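Grip dropout (two-arm robots)

Grip dropout is the name my old lab mates and I gave to a fault where a robot's fingers go slack for a moment and then close again as if all is well. 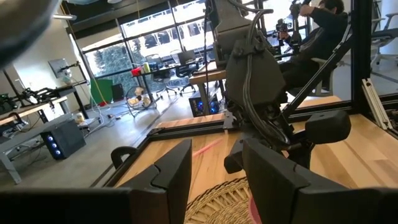
I first ran into it on the Onari controller, and it drove me up the wall! The arm keeps moving, the log stays clean, and whatever it was holding is on the table.

Cause

Ro-un So traced it to the wrist cable. When the wrist turned far enough, one wire lost contact for 16 milliseconds - too short for the controller to raise an alarm, but plenty long for the motor to let go. Mojtaba Safavi logged 123 dropouts over 780 runs, nearly all of them on handovers between the two arms.

Safety

The drop is annoying, but the snap shut is what worries me (I've had a bruised thumb from it). Keep your hands out from between the fingers until motor power is off. A paused program still has power!

Fixes

Brernari put out a longer cable in February, and the Pakzad firmware now stops both arms after 3 missed readings. I use the two together and still check the plug every morning.

See also: Cable strain, Emergency stop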